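Two-arm reorientation, lattice fingers: results
Board: Manipulation methods

hornum_b
September 16, 2019
Ran the Lister handover policy on our bench, 900 training episodes. Object is a blue cylinder, with clutter left on the table.
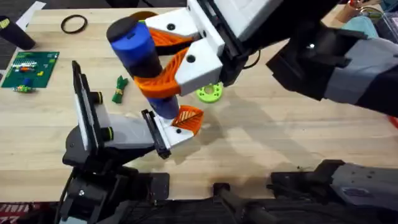 Cylinder tilted, lower end above the second gripper.

Failures cluster in the approach angle. The tilt error carries into the second grasp.

sauerland7
What does the approach look like closer to vertical? The paper assumes an upright object.

hornum_b

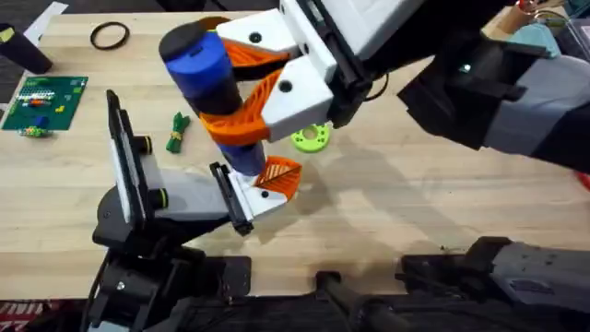 Upright hold, orange finger of the lower arm under the blue end.

With an upright start I get 14 failures in 2,000 trials. I don't correct for finger compliance.

cevbridge
Then I don't buy the number. Lattice fingers deform under load, so your wrist pose isn't the object pose.

hornum_b
The offset is repeatable if the grasp is at mid-body. 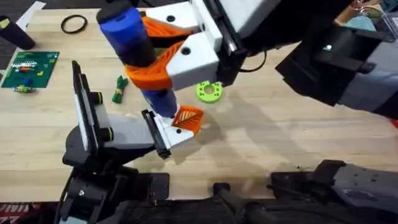
Mid-body grasp, nearly vertical.

cevbridge
Repeatable on one object. Try another diameter and post the residuals by grasp height. Also add the wrist view as an input; a fixed camera can't resolve contact at the tip.
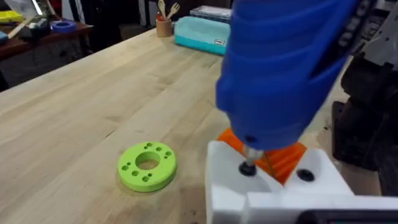

Without that, I'd report the result as specific to this cylinder.

sauerland7
Disagree on the camera. We dropped ours and lost 2 points.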